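## 9. Teaching a pickup by remote control

The Plakon sales sheet promises a usable laundry task in up to 33 demonstrations. Plan on more.

1. Stand the robot at the foot of the bed, with the garments on the runner and the basket on the floor. 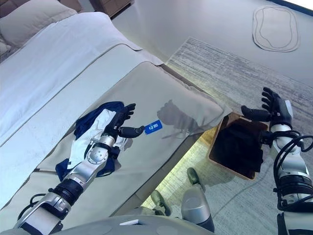 2. Start recording, then close the hand slowly. Watch the wrist view. White cloth folds over a fingertip easily, and the "grip OK" light doesn't prove much. 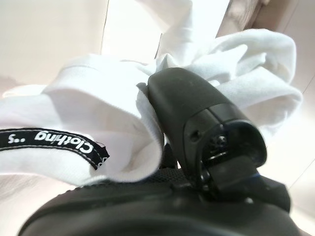

*Page last changed: March*

**Caution:** Don't pull on a label to free a garment. The robot will learn that too.

3. Open the hand fully before you save. Check that the fingers stand clear of the cloth. If the software scores a bad take as good, delete it anyway.
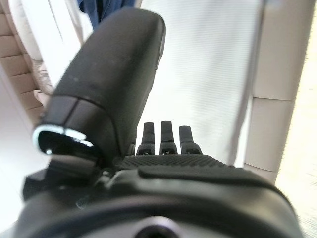 *Wrist view: three fingers upright behind the palm pad.*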